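第四章 床上的货架:零食的分拣、收纳与打包

学习目标

学完本章,你应当能够:
说明“摊开”为什么是收纳的第一道工序,并为它选定一块合适的台面;
按包装形态而非口味对零食分类;
判断一包零食该进抽屉、进箱子还是进肚子;
填写一张别人看得懂的存放清单。

关键词:摊开面 软包装 易碎层 待定堆 先进先出 余量

4.1 从一堆说起

前三章讲的是衣物、书籍和证件。这三类东西有一个共同的好处:它们不会过期,至少不会在你眼皮底下过期。一件毛衣放上五年,最多显得过时;一包米饼放上五年,就属于另一门课程的研究对象了。

零食在家务教材里向来地位尴尬。讲厨房的章节嫌它不是食材,讲储藏的章节嫌它体积不定,讲营养的章节提到它时口气像在谈一位不争气的亲戚。结果是,大多数家庭的零食都处在无人管辖的地带:玄关的柜子里有一些,书包的侧袋里有一些,沙发缝里还有一些,后者通常已经不成形状。

本书第一版也没有这一章。编写组当时认为,凡是能识字的人都会把零食放好。第一版印出以后,皮特维尔(Pitville)公寓区的住户来信索要补充材料,我们才去登记那里各户的存货。全区94户,登记在册的袋装零食共1,905件,还没有算上住户坚持说“那是猫的”的部分。这个数字让编写组安静了一阵子,随后便有了本章。

读者翻到这里,大概已经打算跳过去。请再忍耐几页。零食虽小,却把收纳里几乎所有的麻烦都占全了:形状不规则,有的怕压,有的怕潮,有的怕热,全部怕被孩子看见。学会收拾一堆零食,再去收拾工具箱,你会觉得扳手真是通情达理的东西。

4.2 选一块摊开面

分拣之前必须先摊开。道理浅显,做到的人却不多,多数人习惯把手伸进袋子里摸索,凭触感判断内容,摸到什么算什么。这种方法适合抽奖。

理想的摊开面要满足几个条件:平,亮,比你以为需要的大一倍,而且今天晚上非腾出来不可。餐桌符合前面几条,唯独不符合最后一条。摊在餐桌上的东西可以一直摊到下个节日,全家人会逐渐学会在桌角吃饭。

因此本书推荐使用床。床的面积足够,高度也还过得去,更要紧的是它自带截止时间。一个困倦的人站在堆满零食的床前,决断力会有惊人的提高。曾有学员在临睡前处理完了拖延整个11月的存货,据本人说,最后一批的分类标准是“挡不挡枕头”。

在床上操作,先铺一条毯子。毯子有两个用处:一是接住碎屑,事后提起四角抖一抖即可;二是防止光滑的包装在床单上四处滑行。纯色毯子更便于辨认小件,花毯子喜庆一些,但花色越热闹,红的、金的包装就越容易混进背景里去。家里只有花毯子的读者不必专门去买新的,把眼睛睁大一点就行。 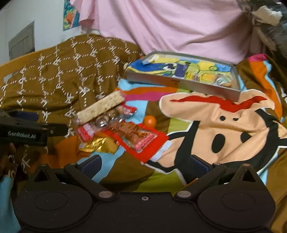 摊开时不要急于摆整齐。初学者最常见的毛病,是东西刚倒出来就开始排队,长的挨着长的,红的挨着红的,排了半天,发现自己只是把一堆变成了一排。摆放属于后面的工序。现阶段的任务只有一件,就是让每一包都露出脸来,凡是被压住的,抽出来放到旁边。

4.3 按包装分,别按口味分

接下来是分类。请十个人分零食,九个会分成“甜的”和“咸的”,余下一个会分成“我的”和“你们的”。这两种分法在家庭政治上都有意义,在收纳上却帮不了什么忙。柜子不关心口味,它只关心一件东西有多长、多鼓、多脆。

本章采用包装形态分类法,共四类。

长条类。包括米棒、谷物棒以及一切横着放会卡住抽屉的东西。它们的优点是形状老实,可以竖着插放,像铅笔。缺点是多半酥脆,折断一次就成了两根短的,再折断一次,就该归入碎屑。

透明袋类。包装透明,内容一目了然,不必翻过来读字。这类东西应当放在前排,给看不清小字的家庭成员留一点尊严。透明袋往往不太挡光,遇到靠窗的柜子,要往里挪一格。

亮面袋类。红的、金的、银的,表面反光,揉起来声音很大。它们占据一般家庭存货的大头,也是夜间偷吃行为败露的主要原因。放置时避免反复折压,折痕处容易磨损。

鼓气袋类。袋里气体的份额常常令人感慨,但请不要为了节省空间把它放掉。那点气是给里面的东西当垫子用的。读者若执意要戳一个洞,请在当天把整包吃完,并将此事记入清单。

也会有一些包装横跨两类,比如正面亮、中间开着透明窗的大袋。遇到这种情况,按它最脆弱的那一面归类。仍然拿不准的,放进待定堆。

4.4 待定堆的管理

待定堆是本章最实用的概念,也是最容易被滥用的概念。它的本意是暂时收容那些一时说不清去向的包装:印刷模糊的、没有外盒的、旅行时从别处带回来而不认得文字的。实际情形往往是,分到一半,待定堆已经比其他各堆加起来还高。

为此我们规定了一个上限:待定堆不得超过5包。第六包想进来,就得从里面请一包出去。请出去的办法有三种:查清楚,送人,吃掉。历届学员对第三种办法表现出了高度的自觉,有几位甚至主动扩大了适用范围。

日期是另一道关口。分拣时把日期最近的放在手边,最远的放在里面,这叫先进先出,仓库里的人都这么做。家庭里通行的却是后进先出,新买的放在最前面,吃完再买,旧的在柜子深处安度晚年。改掉这个习惯不需要什么技巧,只需要在放新东西之前,把旧东西往外拉一下。胳膊大约能承受。

找不到日期的,一律按已经到期处理。包装上印了日期而你懒得找的,不算找不到。

4.5 装箱与入柜

分好的零食有两条去路:近期要吃的入柜,远期的装箱。本章以德累森(Dresen)型浅箱为例,箱深26厘米,浅得刚好让人不能往里堆第三层。读者可以换用任何一种箱子,只要它的深度足以约束你的乐观。

装箱的次序自下而上。最底层放耐压的小硬包,填满四角;中间放亮面袋,平放,袋口朝同一个方向;最上层是易碎层,放鼓气袋和长条。长条沿箱壁摆放,不要横架在别的包装上,架空的长条会在你关箱盖时发出一声轻响,那一声之后就不必再讨论它的摆法了。

箱子不要装满,留出一掌的余量。学员常问余量留给什么。留给你分拣结束以后在外套口袋里发现的那一包。

入柜时高度最为关键。放得太低,孩子够得着;放得太高,成年人每次都要搬凳子,几次以后便会把整箱拿下来搁在台面上,此前的工作一笔勾销。合适的位置是成年人平视略高之处。至于孩子会不会搬凳子,答案是会,而且搬得比你快。

4.6 清单

最后一道工序是写清单。请用普通纸,贴在柜门内侧,每行一种,写明名称、件数、最早的日期。不要写“零食若干”。费西茨(Fesitz)宿舍楼的一份旧清单上便是这四个字,落款7月9日,没有年份,对应的箱子里只有一只空袋和一枚回形针。

清单上要留一栏“取出”。拿走一包,划掉一笔。这一栏的填写情况因人而异,有的家庭字迹工整,有的家庭整栏空白,箱子却越来越轻。编写组建议对后一种情况保持平和,另行补货。

索罗德森(Thoroddsen)式清单还多设一栏“理由”,要求取用者说明缘故。我们试用过一段时间,收集到的理由大致有“饿”“不饿但是下雨”“替别人拿的”等等,文字日渐潦草,后来便取消了这一栏。有兴趣的读者可以在家中恢复它,后果自负。

思考与练习

一、清空家中一处存放零食的地方,在毯子上摊开,按4.3节的四类分堆。完成之前不得进食。

二、你的待定堆里有哪些东西?逐一写出去向。“再看看”不能作为去向。

三、用一只浅箱完成装箱,合盖后轻轻倾斜,听有无滚动声。若有,开箱检查底层四角。

四、为你的柜子写一份清单,交给一位没有参加分拣的家人,请对方凭清单找出日期最近的一包。记录所用的时间,以及这包东西最后有没有回到柜子里。

下一节从箱子转向行李:同样一堆东西,要在路上颠簸一整天,装法便有所不同。请把第三题的箱子留着,不要拆。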